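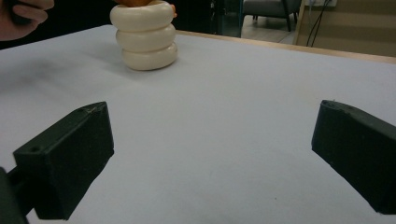
Three cream-colored stacking rings on a pale tabletop.

Netetia Publishes Surface and Storage Specification for Small Household Objects

NUNDULDEN, 2019-10-13. Netetia today released the Filby Tabletop Specification, a written standard for the layout, handling and storage of small household objects on a shared work table. The specification covers toys, grooming items and tableware of a size that can be lifted with one hand. It is intended for play libraries, rental apartments, day centers and other sites where one table serves several uses in the course of a day.

The document runs to 329 numbered clauses and replaces the Aguiar guidelines, which Netetia issued as a working draft in April. Sites that adopted the draft may continue to use it until their next scheduled inventory. Object labels printed under the draft remain valid.

Scope

The Filby specification applies to the table surface, the objects placed on it and the containers they are returned to. It does not cover seating, lighting or floor finishes. Electrical items are excluded, as are glassware, blades and anything stored under refrigeration.

Objects are assigned to one of 2 handling classes. Class A objects consist of a single piece and are stored as found. Class B objects consist of several pieces that belong together, and must be checked for completeness before storage. A hairbrush or a bowl is a Class A object. A set of stacking rings is a Class B object and is recorded as one entry, with the number of pieces noted in the second column of the inventory sheet.

Table surface

Clause group 4 sets requirements for the surface. A light, matte, unpatterned top is preferred. Small parts and debris are easier to find against it, and glare from overhead lighting is reduced. Where the existing table has a natural wood finish, a plain white board may be laid over it. The board must lie flat and must not overhang the table on any side. It should be wiped with a damp cloth before first use and at the close of each session.

The clear zone is the part of the surface reserved for the object in use. It begins at the near edge of the board. Objects waiting to be used are placed toward the far side, with at least one hand's width between neighboring items.

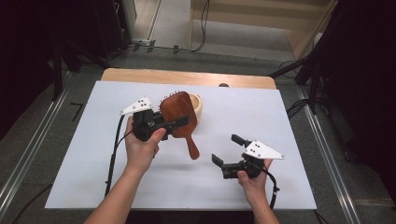 Handled items are passed and set down with the handle toward the near edge wherever the shape allows. For a wooden paddle brush, the specification calls for bristles up during inspection and bristles down during storage, on a dry liner. Loose hair is removed before the brush is returned. Wooden handles and heads are wiped and air dried, and are never soaked.

Bowls are set down upright and empty. They are not to be used as temporary holders for other objects in the set, a practice the Aguiar draft permitted. Site reports received during the draft period attributed most missing small parts to items left inside bowls and shelved with them. The revised wording appears in clause 118.

Stacking toys

Stacking toys receive a separate section. Rings are stored assembled, one on top of another, in the order given on the inventory sheet. If the set has a top piece, that piece goes on last and is recorded separately from the rings. A set missing its top piece may stay in use, but the entry must be marked "partial" until the piece is found or replaced. 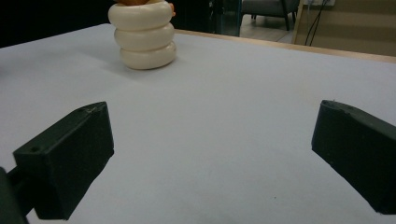 Completed stacks are left standing at the far side of the table until the end-of-session check. The person closing the session confirms the piece count, inspects painted or coated surfaces for chips, and transfers the stack to its bin in one lift with a hand under the base. Stacks that lean or shift when lifted are taken apart and rebuilt.

Basis for the specification

The requirements draw on inventory records supplied to Netetia by sites using the Aguiar draft. The records contain 3,182 object entries. Of these, 1,982 are Class A and the remainder Class B. Entries with missing or illegible piece counts were returned to the sites for correction before the final text was prepared.

Changes from the draft include a shorter inventory sheet, revised spacing between waiting objects, the bowl clause noted above, and the removal of color-coded bins as a requirement. Bins may now be any color if the label is readable from the front of the shelf.

Availability

The Filby Tabletop Specification is available from Netetia in print and as a downloadable file. The inventory sheet and label templates are supplied with both versions. Sites registered under the Aguiar draft will receive the printed edition at no charge. A supplement covering kitchen utensils and lidded containers is in preparation.

About Netetia

Netetia prepares handling and storage standards for shared household equipment. Its office is in Nundulden.

Press inquiries: Netetia Publications Desk, Nundulden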